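The Zolthorpe Ferry

The letter from Bautista came in December, on the good paper, and Ghizlane Younis read it standing up in the ticket office with her coat on. It said the crossing would close at the end of the month. It thanked her for her service and gave a telephone number for questions.

She put it under the cash tin and went out to let down the ramp. There were two cars waiting and the baker's van. The tide was on the turn and the water had gone the colour of slate.

She had run the Zolthorpe ferry for nineteen winters. Before that her uncle had run it, and before him a man called Zallov, whose name was still on the boat because the paint had been expensive. The Zallov carried five cars if they were small and the drivers got out on the river side. It took eleven minutes to go over with the tide and a good deal longer against it.

"You've heard, then," said the baker, winding down his window.

"I've had a letter."

"They'll send everyone round by the bridge."

"They will."

He gave her the fare in coins and a bag with two rolls in it. She took both. The bridge was 50 minutes by road, if the farm traffic was off it.

At noon she telephoned the number. A young man answered and she asked him how many people the company thought used the boat. He said he didn't have that in front of him. She asked who did. He said he would find out and ring back, and she gave him the number of the office, which he said he already had.

He didn't ring back. She sat by the heater between crossings and got the old ledgers down from the shelf. Her uncle had written up every trip in pencil, with the weather. In his first year he had carried 3000 cars, eleven horses and a piano. The piano had gone across in fog. He had put that in twice, once under weather and once under goods.

Her own books were thinner. Last year had been a little over 1000, and she had to look hard at some of the sevens.

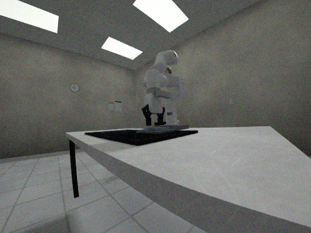
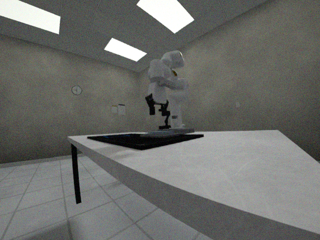

The half past three was empty going over, and she went anyway, as it was on the timetable. On the far side a woman stood at the slip with a suitcase and a boy of six or seven. The boy wore a school jumper with no coat.

"Do you take people on foot?" the woman asked.

"I take anyone."

They came aboard and stood by the wheelhouse. The boy wanted to know how deep it was. Ghizlane told him it was deep enough to cover a church, which was what her uncle used to say to her, and the boy looked over the rail for the church.

"Are you stopping in Zolthorpe?" she asked the woman.

"With my sister. For a bit."

"Which is her house?"

"The one past the Susteo works. She said there's a green gate."

"There was. It blew down in the spring. You want the one with no gate."

The woman laughed, then put her hand over her mouth and turned round to look at the bank they had left. She kept looking at it until they were past the middle marker. Ghizlane eased the engine back and let the current do the last part. The boy had found the bag on the ledge and was reading the baker's name on it out loud.

"He can have one of those," said Ghizlane. "They're this morning's."

The woman opened her purse at the ramp and Ghizlane said there was no charge for foot passengers. There had been a charge for foot passengers since before she was born. It was painted on a board behind her head. The woman read the board and closed her purse.

"Does it run every day?" she said. "If I needed to go back for anything?"

"Every day till the end of the month."

"And then?"

"Then it's the bridge."

The woman nodded. She took the boy's hand and they went up the lane, the suitcase knocking against the cattle grid. Ghizlane watched until they were round the corner by the chapel, then pulled up the ramp and pinned it.

In the office she filled in the book. She wrote the time, and wind light, south-west. In the column for vehicles she put a nought, and in the column for passengers she put two. There was a space at the side for remarks. She had not used it for years. She sharpened the pencil and wrote, one suitcase.

The telephone went while she was rinsing her cup. It was the young man from Bautista. He said he had been to ask and the figure they were working from was four hundred.

"Four hundred what?" she said.

"Cars, I think. A year."

"Who counted them?"

He said he thought it had been done from a survey. She asked him to hold on. She moved the cup off the ledger and turned back to the first of January, and found her glasses.

"Have you got a pen?" she said.

He said he had.

"Right. First of January. Wind north, sleet. Three cars and the vet."

She could hear him writing. Outside, somebody had pulled up at the slip and was sounding their horn, and she leaned over and put the lamp on in the window so they would know she was coming.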